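Entretien du linge et de la vaisselle - Module 4
Notes de cours, séance 3 : la vaisselle en céramique émaillée
Formatrice : Solange Chisholm
Notes mises au propre par Jade Vachon

Rappel de la séance précédente

On a vu les verres et les couverts. Les fiches de lavage à la main sont à rapporter complétées, avec le nom du binôme en haut à droite. Bastien Rolland a encore des exemplaires vierges.

1. Vocabulaire

Le bord extérieur de l'assiette s'appelle le marli quand il est large et presque plat. Beaucoup d'assiettes actuelles n'ont pas de vrai marli, seulement un bord relevé. Le creux central est le bassin. Sous l'assiette, l'anneau sur lequel elle repose est le talon - il est souvent laissé sans émail et c'est lui qui raye les autres pièces dans une pile.

L'émail est une couche vitrifiée, cuite sur la terre. Il peut être brillant, satiné ou mat. Un émail brillant se nettoie facilement mais montre les traces de calcaire et de doigts. Un émail mat retient davantage les marques grises laissées par les couverts.

2. Contrôle avant rangement

Chaque pièce est contrôlée une par une, sous la lampe, avant d'aller sur l'étagère. On tient l'assiette par le bord et on l'incline. Les reflets doivent glisser sur l'émail sans cassure. Un reflet qui s'interrompt signale un éclat, une rayure profonde ou un reste de nourriture séché.

On passe ensuite un doigt sur le talon, puis sur le tour du bord, lentement. Une pièce ébréchée ne retourne jamais dans la pile. Elle va dans le bac de mise au rebut, et on le note sur le cahier.

Les assiettes bleu pâle ont un émail brillant et des cercles concentriques peu marqués au centre du bassin. On insiste sur ces cercles au lavage, avec la face souple de l'éponge et un mouvement circulaire.
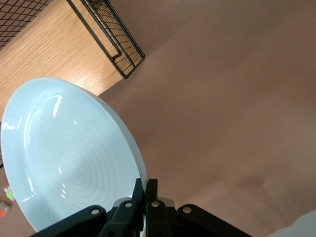 Peut-on empiler des assiettes émaillées sans protection ?
On peut le faire pour le service courant, à condition que les pièces soient du même diamètre et bien sèches. Pour un rangement long, on glisse une feuille de papier ou un rond de feutre entre deux assiettes.

3. Rangement

Les piles ne dépassent pas 11 assiettes. On pose chaque pièce à plat, sans la faire glisser sur celle du dessous. Les grandes assiettes vont en bas du meuble Nuvalwood, les bols à hauteur de main. Lise Ross demande que la porte de gauche reste fermée à clé en dehors des séances.

Dans l'égouttoir vertical, on laisse un cran libre entre deux assiettes creuses. Les assiettes plates peuvent se suivre.

4. Taches et dépôts

Calcaire : vinaigre blanc dilué, quelques minutes, puis rinçage à l'eau claire.
Traces grises de couverts : pâte de bicarbonate, chiffon doux, sans appuyer.
Thé et café : eau chaude et bicarbonate, laisser tremper.
À éviter : paille de fer, poudre abrasive, eau froide sur une assiette qui sort du four.

À faire pour la prochaine fois

Lire la page 59 du polycopié. Contrôler trois assiettes chez soi et noter l'état du bord, du bassin et du talon. Tarek Chamoun ramasse les fiches au début de la séance. L'évaluation pratique aura lieu en avril, tablier obligatoire.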